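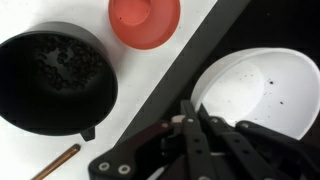
Garnet Bouchard wrote to us in February to say that the first three brews from a new Grernirden tasted of cardboard, and that the fourth was the best coffee ever made in that kitchen. We hear this a lot! The paper filters and the new seals both need a good rinse before they stop getting in the way, so please don't judge the machine until you have worked through this section.

4. First set-up and first brew

You will need: the Grernirden brewer, the glass jug, one Clelus paper filter, fresh cold water, whole coffee beans and a grinder. Any burr grinder will do. A blade grinder works too, though you'll get more dust in the cup.

4.1 Rinsing the machine

1. Stand the brewer on a flat, dry surface, away from the edge of the worktop. Leave a hand's width behind it for steam.
2. Lift the tank out by its handle and peel the blue tape from the valve underneath. Please check for this twice. It is very easy to miss.
3. Fill the tank to the 900 ml line and push it back down until it clicks.
4. Fit the filter basket with no paper in it. Put the jug under the basket with its lid on.
5. Press and hold the round button until the light turns steady white. The machine will run all the water through.
6. Pour the water away and repeat once more.

Note: gurgling and a short burst of steam near the end are normal. If nothing comes through within two minutes, switch off and go to section 9, Blocked valve.

CAUTION: The jug and basket get very hot. Let them cool before you take the basket out, and keep the cord clear of the hotplate.

4.2 Your first proper brew

Now the fun part. Start with beans you already like, so you can taste what the brewer is doing with them. Dark roasts are forgiving and a lovely place to begin. Lighter roasts can be wonderful in this machine too, but they want a finer grind and a little patience.

1. Fill the tank to the 700 ml line.
2. Weigh out 42 g of beans. If you have no scales, use six level scoops.
3. Grind to the feel of coarse sand. On the Stanciu hand grinder sold with some sets, this is setting 3 on the inner ring.
4. Fold the seam of the paper filter, open it and press it into the basket. Wet it with a splash of hot water and tip the water out.
5. Add the coffee and give the basket a gentle shake to level it.
6. Tap the round button once. The brewer wets the coffee, waits, then carries on by itself.

Do have a sniff during that pause. It's the best moment of the whole morning.

Note: if the cup tastes sour, grind finer. If it tastes harsh or dries your mouth, grind coarser. Change one thing at a time and give each change a full pot.

4.3 Setting the water hardness

The machine leaves us set for soft water. If your kettle furs up quickly, hold both buttons until the light blinks, then tap the round button twice for hard water. The spare Notden descaling sachets are listed as part 206 on the parts page at the back.

CAUTION: Never use vinegar in the tank. It spoils the seals and the taste hangs on for weeks.

Next: 4.4 Using the timer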